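Ticket 386 – Tall pale piece won't stand up straight on the wooden table
Opened by: Regula Fuchs
Status: closed, with a note
Last updated: 14 July 2026

Hello all, me again! I'm opening this one properly because I've been moaning about it in the corridor at Lernholm and Trevor quite rightly told me to write it down.

The trouble is the tall pale piece from the Ojala set, the one with the little waist. It leans. Put it on the display table and it looks fine for a moment, then you step back and it's tipping towards the window like it wants to get out. It has gone right over 2 times now (no damage, thank goodness, but my heart!).

What I've tried so far:

Turned it a quarter at a time to see if the lean moved with it. It did, so I think that lets the table off.

Put the spirit level on the tabletop anyway, both ways. Level along the grain, level across it.

Swapped it with the shorter one from the Zanari set, same spot. That stood perfectly happily all through lunch.

Wiped the foot with a barely damp cloth in case there was old putty stuck to it. A bit came off, quite crumbly. Slightly better afterwards, still leaning.

Reply from Trevor Paquette
Did you look at the foot itself? The Bistarard shelf had the same bother last year and that was one high spot, a thing you could feel with a thumb but not see. Try it on a sheet of carbon paper and see where it marks. Please don't sand anything until I've had a look!

Reply from Regula Fuchs
Carbon paper, good shout – I'd never have thought of that. Did it this morning. It marks strongly on one side and hardly at all on the other, so there's your high spot. I haven't touched it with sandpaper, I promise.
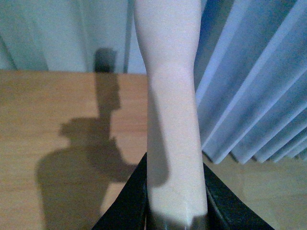 Lernholm Display and Props Team

While I was at it I had a proper look at the shape, as I'd half convinced myself the whole thing was bent. I don't think it is. It's broad near the top, goes in at the waist and then comes out again gently, and the rest is a fairly even column. There's a faint crease low down with a shinier patch by it, which I'd like Trevor to see before we call it a scuff.

Reply from Trevor Paquette
Seen it, and I'm not worried about the crease. Leave it be. For the lean, use a thin felt pad on the low side, trimmed so it doesn't peek out. There are 38 in the tin by the sink, so help yourself.

Reply from Regula Fuchs
One pad wasn't enough, two stacked did it. It's been standing since ten o'clock and I've walked past quite heavily on purpose. I'm closing this, but please lift it from underneath when you dust, as the pads are only lightly stuck.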